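The night Kálmán Vörös lost the mayor's race in Collcombe, I was the one holding the sheet cake. It said CONGRATULATIONS MAYOR VÖRÖS in green icing, and I'd paid extra for the umlaut (both of them, I mean, or whatever they're called when it's a person's name).

We were down 39 votes with one precinct left, and Kálmán was still shaking hands like he was up by a thousand.

"It's the Wovgate boxes," he told me. "Wovgate loves me."

Wovgate did not love him! I'd knocked on doors out there every Wednesday since spring, and mostly what Wovgate loved was Marilou Rivera, who had promised to fix the bridge and who remembered everybody's dog. I'd met her twice and liked her both times, and I felt like a traitor the whole drive home.

Anyway, at ten-fifteen Zsófia Lengyel came out of the clerk's office with her glasses pushed up in her hair and read the total off a sticky note. Rivera, 2,758. She read ours too, but I was busy looking for somewhere to set down the cake.

Kálmán took it fine. He borrowed my phone, called Marilou, and talked to her for five minutes, and I heard him say "the bridge, yes, the bridge" over and over, like he was the one who'd thought of it. Then he asked me what I was doing Monday.

"Sleeping," I said.

"School board has a seat open," he said.

I took a knife out of my purse (don't ask, it was a long campaign) and cut him the corner piece, the one with MAYOR on it.

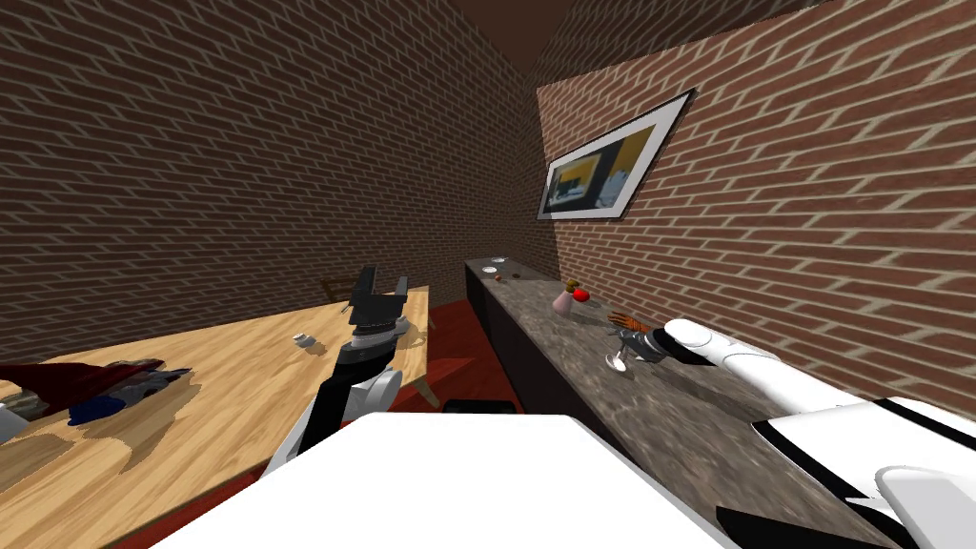 ## Monday

I did not sleep. By eight I was at Mariann Antal's kitchen door with what was left of the cake and a fresh clipboard, and she looked at the clipboard first.

"No," she said.

"It's only the school board."

"Who's running?"

I told her. She ate a forkful of green icing standing up, and then she went to find her walking shoes.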